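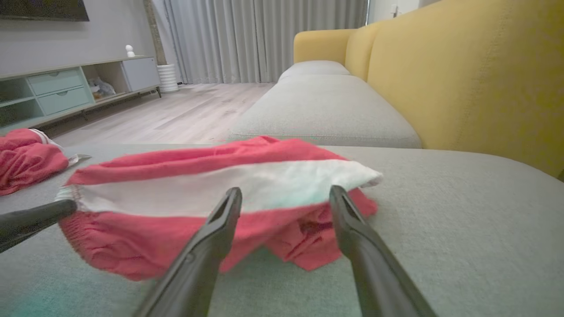
Taller de robótica doméstica
Apuntes de la sesión 2 – Pinza y tejidos blandos
Docente: Triin Dzene

Montaje
Brazo Wondell con cámara en la muñeca y controlador Roteck. Los dedos son negros, de acabado mate, con una ranura en la cara interior cerca de la punta. Revisad los tornillos antes de encender.

Práctica en el sofá
La ropa se deja arrugada sobre el asiento, sin alisarla. Una prenda de punto hecha un montón no tiene bordes fiables; conviene buscar un pliegue que sobresalga o una banda de otro color.

1. Acercar los dedos abiertos hasta rozar la tela.
2. Cerrar al 80 % y esperar a que se estabilice la lectura.
3. Levantar despacio – si el cojín se mueve, abrir y repetir.

Cada pareja graba 14 intentos y anota también los fallidos. El registro común del curso va por 1.535.

Para la próxima sesión
Leer la hoja de calibración de Delali Opoku y traer el cable Bomix.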